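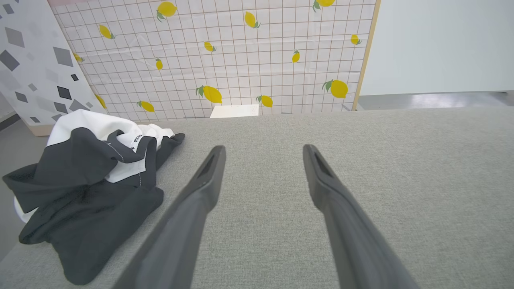

One reader wrote in after the first part of this review to say that a rub count on a swatch card is no guide to how a seat cover will look after a winter of daily use, and that pilling should have been dealt with before anything else. The point is fair. Pilling and abrasion resistance are separate properties, and a cloth can do well in one and badly in the other, so this second part begins with pilling.

The product is the Tanui fabric shaver from Zuma, a mains-powered model intended for upholstery and heavy curtains. I used it over a month on three items: a two-seat sofa in a flat polyester weave, a bench pad in a wool mix and an acrylic throw. It replaced a battery shaver, the Prurkden, which I had kept for several years and which still works.

Construction
The body is moulded in two halves with four screws. The cutting head is a three-blade rotor behind a perforated steel foil, and the foil sits in a threaded collar that also sets the height. There are three height positions, marked by dots. The dots are shallow and hard to find by touch. The lead is long enough to do a two-seat sofa from one socket, but I had to unplug to reach the back.

Weight without the lead is 400 g on my kitchen scales. The Prurkden is lighter, although most of the difference is in the motor end, and the Tanui is the steadier of the two on a flat cushion. On a vertical surface such as the outside of an arm it becomes tiring.

Cutting
On the polyester weave, at the middle height, two slow passes cleared the seat cushions. The third position cut no closer that I could see. On the wool mix the lowest setting left too much behind and the middle setting was right. I would not use the closest setting on wool at all: it lifted a thread on a hidden corner of the pad within a few seconds.

Pressure matters more than the manual suggests. If the foil is pushed into the cloth, the pile is forced through the holes along with the pills and the motor note drops. Resting the head on the fabric and moving it in small circles gave an even finish. Seams and piping need to be avoided, and the head is too wide to work neatly between the two.

The acrylic throw was the poorest result. Long fibres wrapped the rotor spindle twice and had to be picked out with tweezers. The Prurkden does the same thing, only sooner.

Noise and heat
At arm's length the Tanui is louder than the Prurkden and lower in pitch. Conversation is possible over it. The manual gives a limit of 54 minutes of total running in any two hours - an odd figure, but I kept to it. After a full session the casing near the vents was warm and the handle was not.

Emptying and cleaning
The lint bin holds enough for one seat cushion in a bad state. It pulls straight off the back, and a little dust always falls from the joint when it does. Open it over a bin or a sheet of newspaper. The foil comes off with a quarter turn and can be brushed out. The supplied brush is too soft to shift anything packed around the rotor, so I used an old toothbrush.

The blades
Zuma sells the rotor and foil only as a pair. Mine still cuts cleanly after the month, which is too short a period to say anything about service life. The Prurkden's foil dented in its second year, and I could no longer buy one.

A note on the cloth
The sofa fabric is sold under the name Flarkari and comes with a pilling grade of four out of five from the supplier. Grades of this kind come from tumbling or rubbing a small sample for a set number of cycles, often 500 at the first inspection, and comparing the result with standard photographs. They do not allow for stray fibres from clothing, and jumpers supplied a good share of what I removed. Shaving does not stop new pills forming. In my case the front edge of the seat needed a light pass again after three weeks, the back cushions not at all.

Verdict
Recommended for flat synthetic weaves and, with care, for wool mixes. Not recommended for anything looped or long in the pile. If you have only clothes to do, the Tanui is larger than you need and a battery model will serve. The next part will cover the detachable crevice head, sold separately, once the replacement for my faulty one arrives.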